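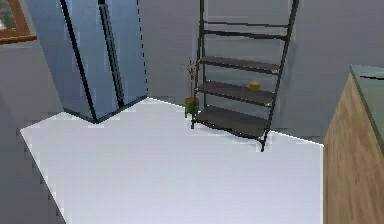 Page last changed: February 2019

Shoshana Calloway had driven 40 miles past Clomel before she admitted the campsite was behind her. The guidebook, by a man called Polák, gave the road four stars and the signposts none. 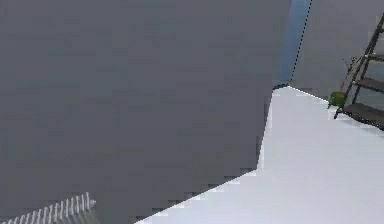

Jonside had one guesthouse, and its owner met her in slippers. He showed her a room with a white floor and a view of the bins, and asked for 30 in cash.

"Is there breakfast?"

"In July," he said.

She slept in her coat and dreamt of Trondorer, where the guidebook promised a ferry. In the morning he sold her a boiled egg and told her the ferry had sunk.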